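On Keeping a Household Computer for Longer

It has been the settled position of this blog that a household should replace its equipment when the equipment has ceased to serve, and no sooner. I have applied that principle to kettles, to bicycles and, in an earlier post, to the gutters. Several readers have since written to ask whether it may reasonably be applied to the family computer. I am of the view that it may, and I set out below the practice followed in this house.

The computer in my study has been in service for 11 years. It is used for correspondence, for the household accounts, for the parish newsletter and for a large collection of scanned photographs which I continue to put in order. It was bought second-hand from Mallov, a small shop which has since moved to larger premises on the ring road, and it came with a keyboard that I disliked and gave away in the first month. None of the work I ask of it has grown any more demanding in that time. A letter is still a letter.

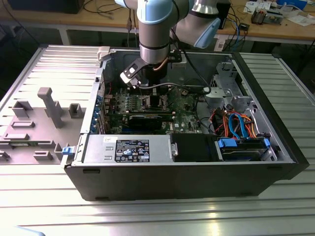 The first matter to be settled is one of expectation. Owners frequently describe a machine as slow when they mean that one particular task has become slow, and it is advisable to write down which task it is before spending any money. In my own case the complaint was confined to the first few minutes of the morning. A review of the programs that started by themselves brought the list down from 9 to 2, and the complaint was withdrawn. The cost of this exercise was one evening and a pot of tea.

The second matter is storage. A disk that is nearly full is an inconvenience to everyone who uses it, and most household disks are filled with things that are held twice. I recommend a review in January, when the evenings are long and there is little to be done in the garden. Photographs should be sorted by year, duplicates removed, and the remainder copied to a separate drive kept in a different room. Those who have a relative willing to hold a second copy should accept the offer with thanks.

I would add a note on the naming of folders. For many years mine were called "New", "New 2" and "Sort Later", and I accept full responsibility for the results. The present system gives the year first, then the subject. It has been adopted by the other members of the household with varying degrees of commitment.

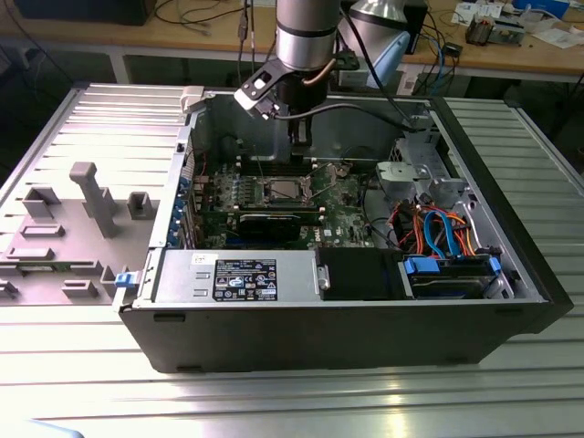
The third matter is money. It is my practice to set aside a small sum each month against the eventual replacement of the larger household items, and the computer has its own line in that account. The sum is modest and I do not notice its absence. Should the machine fail beyond repair, the replacement will be paid for, and the decision can be made calmly. I have seen purchases of this kind made in haste before a deadline, and they are seldom the purchases that would have been made otherwise. My own worst was a printer.

Where a repair is needed, a written quotation should be requested before the work begins. It should state the price of the part and the price of the labour separately, and it should say what will happen to the old part. I have used the repair counter at Turen on two occasions and found the staff courteous and their paperwork complete. The wait was longer than promised on the second visit, and I took the opportunity to finish a library book.

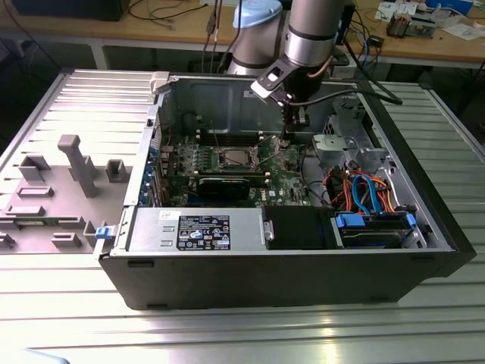

An open desktop tower, with the motherboard in view.

Owners who intend to do their own work are advised to read the manual for their model first, to switch off and unplug the machine, and to allow themselves an uninterrupted afternoon. A saucer for the screws is of great assistance. So is a sheet of paper on which each step is written down as it is taken, to be followed in reverse when the time comes to close the case. I keep these sheets in a folder with the receipts. Two of them bear rings from a coffee cup, which I regret.

The question of disposal must also be addressed. A computer that has truly reached its end should not be placed in the general waste. In this district, old equipment may be taken to the recycling centre at Duvside, where there is a separate bay for it on the left after the barrier. The queue is shortest before ten in the morning. Personal files should be removed beforehand, and an owner who is uncertain how this is done should ask for help before the machine leaves the house.

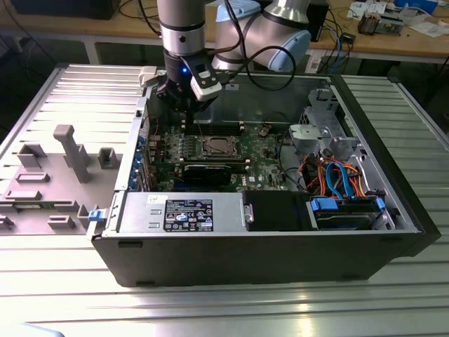
Reading time: 5 minutes

There remains the matter of sentiment, on which I have received more letters than on any other. One reader has kept the same desk lamp, the same chair and the same computer since moving into the Hutsuliak building, and wished to know whether this was excessive. I do not consider it so. A familiar arrangement allows a person to sit down and begin work, and that is worth a good deal to those of us who find beginning difficult. I would only ask that the copies be kept up to date, as affection for a machine offers no protection to its contents.

The next post will return to the subject of the bicycle shed, the roof of which has now been felted. Correspondence on that and on the present subject is welcome at the usual address, and will be answered in the order in which it is received.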